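Posine two-finger gripper, used for 6 weeks

I bought this gripper in March to replace the Kováčik one, whose fingers became loose too often. We are a small lab in Itovstead and we do kitchen tasks with one arm and one controller from Serby.

Mounting was easy. The paper manual is thin, but my colleague Tarmo Ots found all the settings he needed in it. Closing is quiet and the force is steady. With the old gripper we dropped many blocks; with the Posine we logged 277 grasps and lost 23.

The cable is my first complaint. It is too short and it comes out on the wrong side – we had to turn the wrist to make it reach.

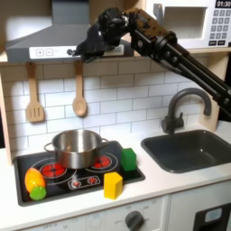
Small buttons are my second complaint. The fingers are wide for this kind of work, and the wrist behind them is bulky. On our play kitchen the plus and minus buttons of the range hood sit close together on the control strip, so the approach angle must be chosen with care. Blocks and pot handles are a more natural job for it.

I give it four stars. Narrower fingertips are sold separately, and I will order them.

Zdislava Kadlec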